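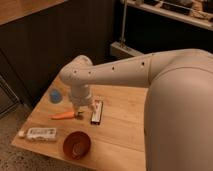 Gwilym Lougher clears his table once a day, at 9 in the evening, and he will not be talked into doing it any more often than that. Things land on it from breakfast onward and they stay where they land until the hour comes.

"People think a tidy house means putting everything away the second you finish with it," he says. "I tried that for two years. All I did was walk back and forth."

Lougher runs Verkbridge, a small business that helps people sort out their homes, usually before a move or after a death in the family. He has done it for 17 years. His largest job was a farmhouse where the family wanted a full list before anything left the building. The list came to 1422 lines, and he still has a copy.

When we spoke in August, he wanted to talk about tables. In his view a table tells you more about a household than a closet does. Closets hold what people have decided about. Tables hold what they haven't.

"You get a carrot next to a bowl, and that's easy, they both go to the kitchen," he says. "Then you get a little round blue thing that might be the lid off something. That's the one that sits there until Christmas."

His method for the evening clear is short. Food goes first. Dishes go second. Anything in a package gets its label read before it is moved, a habit he picked up on a job for a family called Buzatu, where a box from the pharmacy was put away with the baking supplies and took most of a weekend to find. Whatever is left goes into one shallow tray, and the tray has to be empty before the next evening.

The tray is the part that clients argue with. Mrs. Brinetti, a client from his early days, told him it was just a junk drawer with no front on it. He agrees with her up to a point.

"She was right that it can turn into one," he says. "The difference is you can see into it. A drawer you can shut."

Small musical instruments come up more than I expected. Harmonicas, he says, are always out on tables, in part because they have no obvious home. They are too small for the shelf with the guitar and too nice for the toy box. He tells people to keep the case in the room where they play and to stop looking for a better answer.

He is less strict about bowls. One bowl may live on the table all the time if it gets used, and he doesn't care what color it is or whether it matches anything. Two bowls, and one of them will fill up with keys and batteries.

I asked what he does about wood tables, where people worry about marks. He wipes along the grain with a damp cloth, dries it with another and leaves it alone. He used to recommend a wax made by a shop called Grurov – it closed a while back – and he hasn't found one he likes as well.

His next job is a two-bedroom apartment with a dining table the owners haven't eaten at in years. He plans to start there and leave the bedrooms for the second visit.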